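Liltness Grasp Study: Set-Up Guide
Section 4. Preparing the Hand and Recording a Session

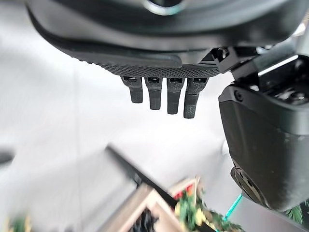

Read Section 3 before you start. If you skipped it, the arm will let you know at step 5, and so will the emergency stop.

The Liltness method compares two ways of closing a hand on an object. In the first, the fingers and thumb follow a fixed path and stop when the motor current rises. In the second, which we call late closing, the policy waits until the palm has stopped moving and picks the finger order from the last wrist view. Late closing did better in our trials, though it is slower and looks as if the hand has forgotten why it came.

4.1 Before power-on

1. Check that the Brimetti controller is switched off. A dark screen doesn't count. The screen also goes dark when the controller is thinking.
2. Move each finger by hand through its full range. It should feel stiff and even.
3. Swing the thumb out to the side and leave it there. The start pose has the thumb wide and the fingers slightly curled.
4. Wipe the textured pads on the palm and fingers with a dry cloth.

CAUTION: Do not use alcohol on the pads. It makes them look wonderful and grip like soap.

4.2 Homing

5. Clear the space under the hand to the height given in Section 3, then power on the controller.
6. Choose Home, then Hand Only. Choosing Home All at this point also moves the arm, at a speed its designers describe as moderate.
7. Wait for the four fingers to report, then the thumb. If the thumb reports first, cancel and repeat step 6. We don't know why this matters. Sessions where we ignored it had to be thrown out.

4.3 Wrist view

8. Open Forgate, the recording program, and select Wrist.
9. Confirm that the fingers and the thumb are both in view. The hand blocks a good part of the picture, and the policy was trained that way. Please don't improve the camera angle.
10. Run the blur check. Forgate compares the hand, which should stay fairly sharp, with whatever lies below it, which may smear while the arm travels. Smearing in travel is fine. Smearing at the closing point means the arm hasn't settled; add 100 milliseconds to the settle time and run the check again.

NOTE: The default settle time is 500 milliseconds. If you end up much above that, look for a loose mounting bolt before blaming the software.

4.4 Recording

11. Load the Valderrama object list. It holds 168 grasps in shuffled order. Do not unshuffle it, however much the order offends you.
12. Place the first object and press Start. Keep your hands off the work surface until the arm is back at rest.
13. Mark each attempt Held, Dropped or Unclear. An object that leaves the hand on the way up is Dropped, even if it lands exactly where you wanted it.
14. After attempt 69, pause and repeat step 4. Our pads picked up enough dust by then to change the results, and an early version of the study was mostly a study of dust.

4.5 Reading the result

Forgate writes one line per attempt, giving the closing mode, the finger order and your mark. Compare the two modes only within the same session. Pad wear differs enough between sessions to swamp the effect, as we learned in May with a very handsome graph that had to be taken down.

If more than a handful of attempts are marked Unclear, review the recordings before running the comparison. The usual cause is an operator who wanted the hand to succeed.

When the session is saved, return the hand to the start pose and power off the controller. Go to Section 5 for pad replacement.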